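The small print of a long stay

Kosberg would like you to come for the winter and bring your laptop. Its new long-stay permit, open since September, promises remote workers a desk, a view and very little paperwork. I have read the paperwork. It runs to 31 pages.

The headline fee is £63, and that sounds fair until you reach page 10. Every applicant must also buy health cover from an approved insurer, and the approved list has one name on it, Cison. The policy leaves out dental work, existing conditions and anything that happens on a ski slope – in a town that lives off its ski slopes.
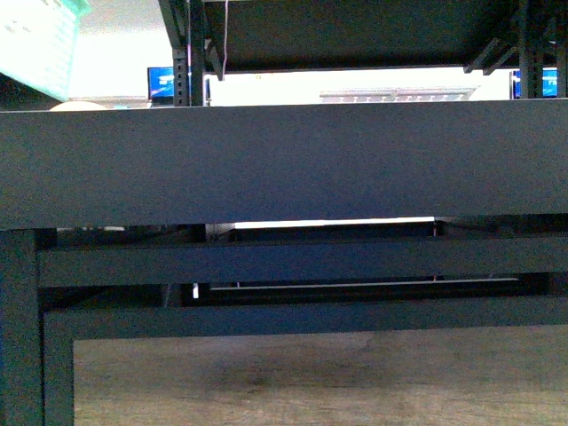 Then there is the renewal. The permit lasts six months and can be extended once, but only in person at the office in Kozan, which opens for 3 hours each morning and takes no bookings. Miss your turn and you are overstaying.

Nokach, the agency that runs the scheme, told me the process was "simple and friendly". It would not say how many applications had been turned down, or whether the fee comes back if yours is.

Perhaps it will all settle down by spring. I would still keep the return ticket.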